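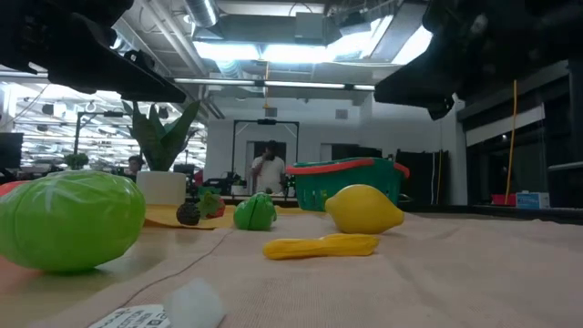 Toy produce on a fabric-covered table, with a green cabbage in front and a bell pepper and lemon behind.

How a Molded Toy Gets Its Seam

Most hollow plastic toys are made by one of two methods, and the seam usually shows which. Blow molding pinches a soft tube of plastic between two mold halves and inflates it with air. Rotational molding tumbles a measured charge of liquid vinyl inside a heated metal shell until the wall builds up. The first leaves a straight line where the halves met, often with a short scar at the base. The second leaves little or no line, though the fill point has to be plugged or trimmed.

Santeri Hirvonen has run the tooling shop at Lusmont for 19 years. The shop cuts molds for small toy makers, among them Prutano and Drumar, and keeps 256 of them on numbered racks. He sorts them by parting line, the path along which a mold opens. A smooth oval can be split almost anywhere. A lobed shape has to be split where no lobe will lock the part into the metal.

"Customers send us a drawing with the seam down the front," Hirvonen says. "We move it to the side and send it back. Then we argue about the stem."

Stems and leaf tips cool at a different rate from the thick body next to them. If the mold opens too early, they bend. If it opens too late, the body shrinks onto the core pins and has to be pried off. Lusmont allows 6 extra seconds of cooling for any part with a projection longer than its own width.

Shrinkage is the other standing problem. The mold is always cut larger than the finished toy, by a percentage that depends on the resin, the wall and the pigment. Dark pigments can change the figure enough that a mold proven in yellow will give an undersized part in brown. Drumar learned this in April, when a run fitted its packaging in one color and rattled in the next.

Surface texture is cut last. The older molds were etched with acid; the newer ones are finished on a machine the shop calls Lò, after the name stenciled on its crate. Fine ridges need a slight taper, usually 2 degrees, or they scuff as the part is pulled free. On worn tools the ridges soften first near the parting line, and Hirvonen checks there with a fingernail before he reaches for a gauge.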